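Brimatine Household Textile Care Notes

README, last edited 11 November 2025
Shares 16 · Comments 10

Brimatine is a plain-text collection of care notes for household cloth: towels, napkins, sheets, curtains, aprons and rags. Rhonda McIntyre started it from the card file she kept while running the linen room at the Nirketti guesthouse. Hüsnü Kurtuluş typed the cards up and still handles corrections. There are 1770 notes in the current release.

What is in a note

Each note is one row in notes.csv. The columns are:

item — what the cloth is used for
fiber — from the sewn-in label, or "unknown" if the label is gone
wash — temperature and cycle as written on the card
dry — line, rack, flat or tumble
iron — none, low, medium or high
remark — free text, often blank

Rhonda's spelling has been kept in the remark column. She writes "luke" for lukewarm and "h.o." for hang outside. A full list of her short forms is in shortforms.txt.

Where the notes come from

Most cards were written at the guesthouse. A smaller batch came from the Tedesco laundry on Wurkbridge Road, which closed its counter in August and let us copy its stain book. Tedesco notes have a T in front of the number. They lean heavily toward table linen and have little to say about wool.

Known problems

Temperatures on the older cards are in Fahrenheit and the Tedesco ones are in Celsius. We have not converted them. Check the unit column before you sort.

"Linen" is used loosely. On the guesthouse cards it can mean the fiber or just anything that goes in the linen closet. Where we could not tell, fiber is set to "unknown".

There are 11 notes that contradict each other on bleach. They are marked with a question mark and left as they are until somebody can go back to the cards.

Stain advice is what one person did at the time. Try it on a hem first.

Pictures

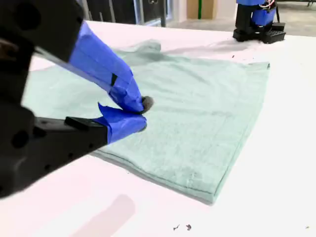

Cloth, with blue tape on the gripper fingers.

Using the notes

You may copy, print and change the notes for any purpose. Please keep both names on them. If you drop the remark column, say so, as some of the wash entries make little sense without it.

Corrections

Send the note number, the column and what it should say. Hüsnü goes through them in batches, so a fix may wait for the next release. New notes are welcome if you have washed the item yourself more than once.

Shares 16 · Comments 10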